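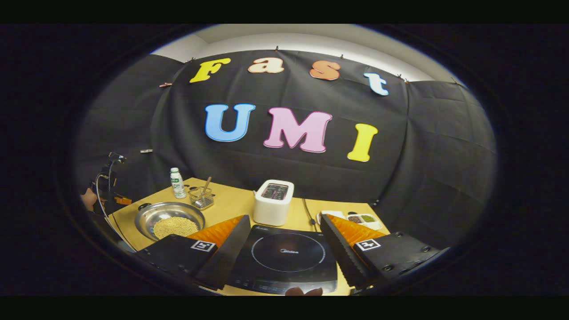 Hanging a fabric backdrop behind a work table

A plain cloth behind a table hides the wall, the sockets and whatever is stacked against them. It also gives you somewhere to put up a name or a title. This page covers a black backdrop with foam letters, hung behind a light wooden table and held up with clips. The same method works for a school stall, a cookery corner or a craft demonstration.

Last updated July 31, 2025

What you need

Black fabric, in two or three panels
A cord, rail or light frame to hang it from
Clothes pegs or similar small clips
Foam letters
Double-sided fabric tape or stick-on hook pads
A few straight pins
Tape measure, tailor's chalk, iron

I used Jarwood cotton drill, which is sold by the metre and doesn't let much light through. Felt is fine too, but it picks up crumbs. Avoid anything shiny.

Step 1. Measure the run

Measure along the back of the table and then round the sides, as far forward as you want the cloth to come. My run was 200 cm. Buy more fabric than this. A cloth pulled tight shows every peg as a sharp point along the top, and a bit of slack lets it hang in soft folds. I cut my panels to a total width of 430 cm, which was on the generous side, and took some of it up in the overlaps.

For the height, start below the level of the table top and go up to where you want the hem. It doesn't have to reach the ceiling. A strip of white wall showing over the top is no trouble.

Step 2. Hem and press

Fold over the top edge and stitch it, or use iron-on hemming tape. Press the panels while they are slightly damp. You won't get every crease out, and small wrinkles are hard to notice on black from a step or two away.

Step 3. Hang the panels

Put the cord or rail up first and check that it doesn't sag. Start with the middle panel and peg it near its centre, then work outwards. Overlap each panel with the next by 9 cm and put a peg through both layers. Leave the side panels until last and bring them forward in a curve - a square corner tends to gape.

Push the table up once the cloth is hanging, so that the far edge of the top rests against it. This stops the fabric blowing about when a door opens.

Step 4. Set out the letters

Lay the letters on the floor before you stick anything. Two short rows are easier to read than one long one. Mine say "Fast" on the upper row and "UMI" below, with the capitals in the second row larger than the small letters above them.

Pale colours show up best on black. Yellow, peach, light orange, light blue and pink all work. Dark green and navy disappear. The letters came from a Siriwan craft pack, and I mixed the colours as they came to hand.

A straight row needs a chalk line. A gentle arc is more forgiving, as one letter sitting a little lower than its neighbour looks all right.

Step 5. Fix the letters

Put tape on the back of each letter, top and bottom. Hold a book behind the cloth and press the letter against it. Do the middle of each row first. Large letters need a third piece of tape, or they peel forward at the corners. Stand back and look before pressing them down hard.

Step 6. Lay the table

Keep tall things low in number and towards the back, clear of the lettering. A shallow steel bowl of grain can go to one side with small bottles behind it. Stand spatulas and sticks in a holder. Any small appliance needs space round it, and anything that gets hot should be moved well forward of the fabric before it is switched on.

Taking it down

Peel the letters off slowly from one edge and store them flat in a Jelier box file. Roll the cloth on a cardboard tube instead of folding it. Mine was washed in October and came up well, though the hem tape needed ironing again.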